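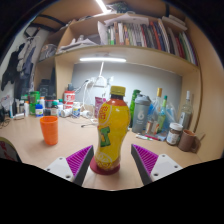
Household and Counter Chores Programme
Second progress report to the funder
Prepared by Loïc Bouvier, with technical sections by Dehua Tan
1 December 2023

1. Purpose and status

The programme asks which household and shop-floor chores a general-purpose arm with a two-finger gripper can do now, at a standard a paying user would accept. The first report, in June, covered equipment and task definitions. The present one covers the desk and shelf tasks, the first policies trained on them, and the early counter work at the Mullell shop.

Work packages A (task definitions) and B (demonstrations) are complete. Package C (training and bench trials) is under way and on schedule. Package D (shop trials) started late; the reasons are in section 5.

2. Demonstrations

The training set for desk tidying now holds 1,184 accepted demonstrations. A further 395 were recorded and rejected at review. The most common grounds for rejection were a lost pose track when the operator turned too quickly, and a grasp closed outside the view of the wrist camera. Dehua Tan has since shortened the review form, and operators get their rejections back the same day.

Demonstrations are recorded in lived-in rooms with the occupants' belongings left where they are. Our bench set, collected in the Jatside laboratory on a clear table, was used for the first policy and then dropped. A policy trained on it would reach for a bottle standing alone and stall when the same bottle had a mug or a jar close behind it. Most domestic surfaces have a mug or a jar close behind everything.

Four task families are covered:

Pick and place of drink containers (bottles, cups, tumblers)
Placing a cup or bottle on a coaster
Righting a container that has fallen on its side
Returning a container to a row without disturbing its neighbours

Folding, wiping and anything involving cables were excluded at the definition stage and remain excluded.

3. Bench results

Each policy is tested over 100 trials per task family, with object positions drawn from a fixed list so that versions can be compared. A trial counts as a success only if the object ends in the target area, upright, with nothing else moved by more than the allowed margin. We do not count recoveries made with human help.

Pick and place of drink containers is the strongest family. Full bottles with a waist are handled well, as the soft finger pads settle into the narrow part. Empty plastic cups are less reliable. They weigh little, and a finger that arrives slightly early pushes the cup away before the grip has closed. We have reduced the approach speed over the last part of the reach, which helps, at a cost in cycle time.

Coaster placement is adequate when the coaster lies flat and is fully visible. Where it is partly hidden by the object being carried, the policy tends to set the object down on the rim. A second camera view would probably solve this but would take us away from the single-camera design agreed with the funder.

Righting fallen containers is weak. The policy finds the container and grips it, then often rotates it about the wrong end. Doucet, who supply the finger pads, have offered a firmer ridged version for comparison. We expect to fit it early in the next period.

Return to row is not yet usable. Deep, crowded rows at the back of a desk are beyond the present arm, partly for reasons of reach and partly because the gripper needs clearance on both sides of the object. People manage the same job by sliding a neighbour aside with a knuckle, and we have no equivalent. 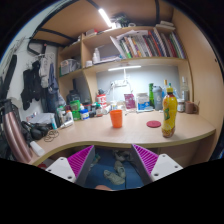 Could the present system be left to tidy a desk unattended?

It could not at present. Single bottles and cups near the front edge are moved dependably enough to be useful, but a fault on a crowded surface tends to knock over a second object, and the policy has no behaviour for stopping and asking. Until it has one, a person must be in the room.

4. Time and effort

The funder asked for a comparison with a person doing the same work. We offer it with reservations. A person clears the reference layout in well under the time the arm needs for its first object, most of which goes on planning and slow approach. Speed is a poor argument for the system in its current form. The stronger case is for long, dull, repeated work where the waiting does not matter, such as overnight restocking of a counter, and package D was written with that in mind.

5. Shop trials at Mullell

Installation slipped because the counter at Mullell was refitted after our survey and the mounting rail no longer matched. A new rail has been made and the arm is in place. The first sessions use sealed bottles only, after closing, with the arm at reduced speed.

Early sessions show two problems that the desk work did not prepare us for. Shop bottles are identical and stand in ranks, so the policy sometimes changes its mind between two of them halfway through a reach. Glare from the chiller door also affects the camera. The first is being dealt with by fixing the target at the start of each reach. For the second we are trying a matt film on the door — cheap, and acceptable to the shop.

6. Software

The trial logger has been moved to Janero, which replaces the spreadsheets used up to June. All bench trials can now be replayed alongside the policy's own estimate of where it thought the object was. Old logs have been converted, apart from the first bench set.

7. Risks

Pad wear. The ridges flatten with use and grip on smooth labels suffers. Spare sets are held at Jatside.
Operator availability. We have 2 trained operators and would be exposed if either left. Training of another is budgeted for the next period.
Privacy in homes. Recordings can include letters and medicine labels. Text is blurred before storage, and occupants may withdraw a recording.

8. Next period

Fit and test the Doucet pads on the righting task.
Record demonstrations of sliding a neighbouring object aside, as a possible route into return to row.
Add a stop-and-ask behaviour, triggered by low grasp confidence.
Complete the sealed-bottle sessions at Mullell and decide on daytime running.

No change to the budget is requested. We do ask that return to row be moved from a deliverable to a research item — the present hardware will not meet the agreed standard, and we would prefer to settle the wording before the next review.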